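Masent G2 Hand-Held Gripper Set

Item no. 1012
Sold as a pair, left and right

The Masent G2 is a two-finger hand-held gripper for recording tabletop tasks. The operator holds one unit in each hand, and the marker cube on each gripper is used to track its position. No robot arm is needed at the recording station, so a first site can be budgeted separately from the arms. 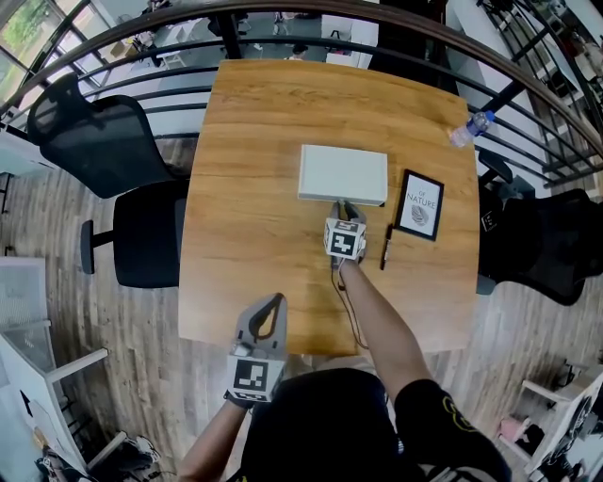
Two-handed use at a standing table, right gripper against a closed box.

Plan on one set per operator. Any steady table at a comfortable standing height will do. Allow floor space on the near side so the operator can step back without pulling on a cable.

In the box: 2 grippers, marker cubes, cables, printed setup sheet
Replacement finger pair: $163
Bench calibration, per set: $369
Lead time: orders placed before July ship from our Jeltdale warehouse

Set pricing depends on quantity. For a written quote, contact Dario Valentini at Grurkell Equipment Sales and include the number of stations.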